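Quatro noites no Leitão, em Turosbridge: vale a pena?

Já andava há meses a prometer a mim mesma uns dias fora, e a verdade é que só marquei porque a Natália Mendes me mandou a ligação à meia-noite com um "vai, e depois conta-me tudo". Pois bem, Natália, fui! E conto-te a ti e a quem mais estiver a pensar no Leitão para uma escapadinha de outono.

Para quem não conhece, o Leitão é uma casa de hóspedes com 7 quartos, mesmo na rua que desce para o porto de Turosbridge. O nome vem do apelido da família que abriu a casa (não, não servem leitão, perguntei logo no primeiro dia e já deviam estar fartos da pergunta). Fui em novembro, época baixa, e paguei 100 euros por noite com pequeno-almoço. No verão o mesmo quarto passa para 200, e aí já pensava duas vezes.

Chegar lá é um bocadinho chato. O comboio pára em Flurthorpe e depois há uma camioneta que faz o resto da costa, linda, sempre colada ao mar, só que a última sai às seis e dez da tarde. Perdi-a, claro. O táxi custou-me mais do que o jantar. Se forem de carro, o estacionamento é no cimo da rua, gratuito fora da época, e as malas descem convosco pela calçada. Levem rodas boas ou uma mochila.

O quarto. Fiquei no último andar, virada ao porto, e a cama é daquelas em que se afunda só um bocadinho e depois pára, que é como eu gosto. Lençóis bons, duas mantas no armário, aquecimento que se regula no próprio quarto (parece pouca coisa, mas já dormi em sítios com um termóstato central e o dono friorento). A casa de banho é pequenina e o chuveiro tem manias: demora a aquecer e, se alguém abre a água no quarto ao lado, nota-se logo. Não há elevador, e são três lanços até lá acima, com uma escada que vai estreitando. Com joelhos fracos, peçam o rés-do-chão, que dá para o pátio e também é simpático.

O pequeno-almoço é o ponto alto. Pão quente, manteiga com sal, compota de ameixa, ovos feitos na hora, e um bolo diferente todas as manhãs. O de sexta era de maçã com canela e eu repeti, e depois repeti outra vez. Servem das oito às dez e meia e ninguém nos apressa. O café de filtro é fraquinho, mas se pedirem um expresso trazem sem cobrar mais.

Uma coisa que me irritou: a reserva. O Leitão usa o Workden para tudo, reservas, código da porta, pedidos de toalhas, e a aplicação obrigou-me a criar conta, confirmar o e-mail e voltar a pôr os dados do cartão que já tinha posto. Quando finalmente cheguei, à noite e cansada do táxi, o código não funcionou à primeira. Liguei e desceram abrir-me a porta num instante, muito simpáticos, mas preferia uma chave.

Também não há restaurante na casa. Ao jantar têm a tasca do cais (caldeirada ótima, fecha cedo) e uma pizaria junto à igreja que desenrasca. Há uma cozinha pequena para os hóspedes no primeiro piso, com chaleira, frigorífico partilhado e dois bicos de fogão, e numa das noites de chuva fiz lá uma sopa e fiquei toda contente.

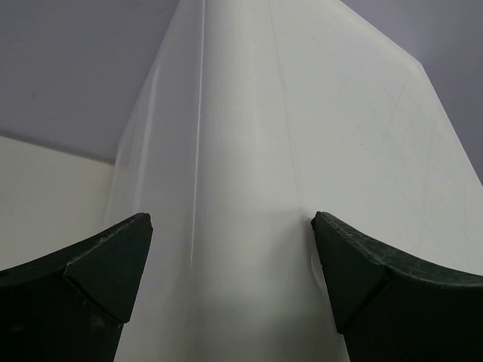

Quanto a passeios, o melhor que fiz foi o trilho até ao farol. São duas horas para lá e para cá com paragens para fotografias, quase sempre plano, com um troço de lama a meio que me comeu uma bota. Na receção emprestam galochas, eu é que só soube disso depois. O museu do porto é minúsculo, mas tem 1.000 postais antigos da vila expostos em gavetas que se podem abrir à vontade, e perdi ali uma manhã inteira sem dar por isso.

O barulho? Quase nenhum. As gaivotas começam cedo, isso sim, e os barcos de pesca saem ainda de noite. Eu até gosto, mas quem tem o sono leve que leve tampões ou peça o lado do pátio.

Contas feitas, dou-lhe quatro estrelas em cinco. Tirei meia pelo chuveiro e meia pela aplicação. Para um casal ou para quem viaja sozinho em época baixa, recomendo muito; para famílias com crianças pequenas, menos, por causa das escadas e porque só dois quartos levam cama extra.

Se forem, peçam o quarto de cima à esquerda e confirmem o horário da camioneta antes de sair de casa. E digam-me se ainda fazem o bolo de maçã!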